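Haslam open day: is the Griltier arm worth the drive?

I'd had the Haslam open day on my calendar since September, mostly for the free coffee, but the Griltier computer teardown demo is what kept me there all afternoon. I'm a hobby repair guy, so watching a robot poke around inside an old Dell tower is my idea of a good time!

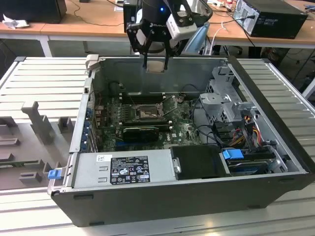

The Griltier gripper over the opened Dell, CPU socket lever up.

Roy Ellwood ran the session and took questions for 25 minutes (he'd planned on seven, poor fellow). What I liked best was how gently the arm came down near the cables. Mine would've been yanked out by the roots. The grey 3D-printed fixture beside the case is a clever bit too, and I'm stealing the idea for my own bench.

My gripes? It's slow, and we were packed in so tight that only the front row could see into the case. I'd have loved a big screen. Roy says the fixtures can be swapped for other jobs, but we didn't get to see that.

Four stars from me. Go early, get a spot near the front and bring a sweater, the hall's freezing.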